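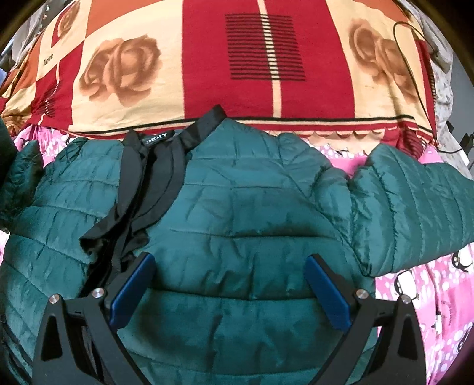
Handout 3: Good practice when demonstrating with hand-held grippers on clothing

Dresley short course in practical automation. Notes revised 16/02/2018

Welcome back, everyone. Last time we went through the safety rules for powered arms, and I know a few of you were hoping we had finished with rules altogether. I'm afraid there is one more set, though it is much gentler. These are the house rules we use for hand-held demonstrations, which began life as the Pokcombe checklist and have been scribbled on a good deal since.

1. Before you start

Wipe the finger pads and look over the screws at each joint. Give them a quarter turn if they feel slack, but please don't lean on the screwdriver (we have stripped more heads that way than I care to admit). Open and close the jaws fully, 3 times.

Leave the bed made up as you find it. Patterned blankets, printed sheets and the odd cable at the side are all welcome, and the Clillarby guidance is quite firm that a room should not be tidied for the recording. Cables that could catch a sleeve or a wrist do need moving.

2. Handling the garment

Quilted jackets are harder than they look. The shell is slippery, the padding squashes and springs back, and any loop or strap makes a tempting thing to grab. Close slowly and take up a small pinch of cloth between the tips. If you have hold of a strap when you meant to have the shell, let go and begin the attempt again, and mark the first one as abandoned. 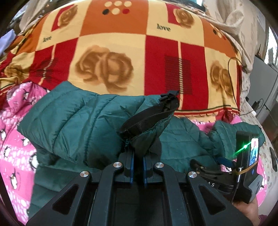 Where two grippers are used, agree beforehand which one leads. The second hand stays low and off to the side until it is called for, and neither should cross over the other. Keep your fingers behind the housing — it is very easy to forget this when you are watching the cloth.

3. Keeping records

Write down the garment, the task and every abandoned attempt. A full set under the Nkosi scheme is 500 attempts, with a rest after each 100, and do please take the rest even if you feel fresh as a daisy. Tired wrists make jerky movements.

For next time, read section 2 again and bring a padded garment of your own, zip and all.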